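Filed under: Workshop Notebook / Materials and Finishes

February, Thursday
Entered by Hilkka Heinonen, Prorthorpe workshop

Stain trials on the Orlandini marble, continued from the previous entry. The purpose of this stage is to establish which of the two sealers held in stock should be specified for the worktops at Pranach. The client has asked for a honed finish and has been informed in writing that a honed surface will mark more readily than a polished one.

The offcuts were washed with neutral soap, rinsed and left on the rack overnight. They were then wiped with a lint-free cloth and numbered on the underside in wax pencil. Eight pieces were prepared. One was held back without sealer as the control. The remaining seven were divided between the Kesum penetrating sealer and the older solvent-based product, of which we have one tin left. That tin is not to be reordered until the results have been discussed.

Both sealers were applied by pad and the surplus was removed before it could dry on the face. The second coat of Kesum went on late in the afternoon, which was later than intended, and the delay should be borne in mind when the results are compared.

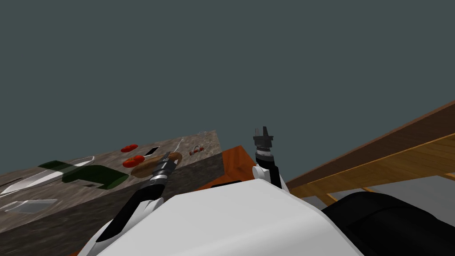 Will a sealer prevent lemon juice or vinegar from marking the marble?

A sealer slows the passage of liquids into the stone and so reduces staining, but it does not stop acid from reacting with the surface. Dull spots left by lemon juice or vinegar are etching, and they have to be honed out.

This distinction has caused difficulty on earlier jobs and should be set out plainly in the care sheet. The present wording speaks only of "spills", and a reader could reasonably take it to cover both.

Test liquids were olive oil, black coffee, red wine and lemon juice. Each was applied by dropper within a ring of tape and covered with a watch glass. The oil and coffee were left until the following morning. The wine was removed at the end of the working day, and the lemon juice was blotted off as soon as it had been photographed.

Observations so far. On the control piece the oil left a dark ring with a soft edge, and the coffee left a brown mark that did not respond to soap. On the Kesum pieces the coffee came away with a damp cloth. A faint shadow of oil remained on one of them, close to a vein, and a poultice has been laid over it. The solvent-based product resisted the oil well but has deepened the colour of the stone more than the client is likely to accept. Lemon juice etched every piece on which it was tried.
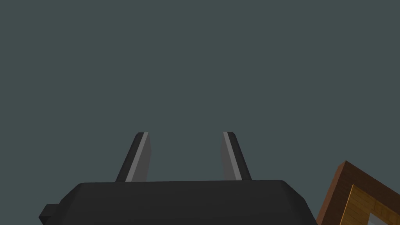
The etched areas were rubbed back by hand with 600 grit, wet, using light pressure and a flat block. The sheen was close to that of the surrounding surface once the stone had dried, although a slight hollow can be felt with a fingertip on the control piece. Colleagues repeating this should work over a wider area than the mark itself and blend outwards. Coarser paper should not be used on this stone without first trying it on the back of an offcut.

Outstanding: remove the poultice and record the result; revise the care sheet; obtain a price for Kesum in the larger container; ask Pranach whether the splashback is to be sealed to match. Bench 64 is reserved for these pieces and they should not be moved before the poultice has been lifted.

H. Heinonen

Recent entries
Orlandini offcuts: washing and numbering
Poultice recipes for oil stains
Care sheet wording, second draft
Honing pads: stock and condition
Template visit to Pranach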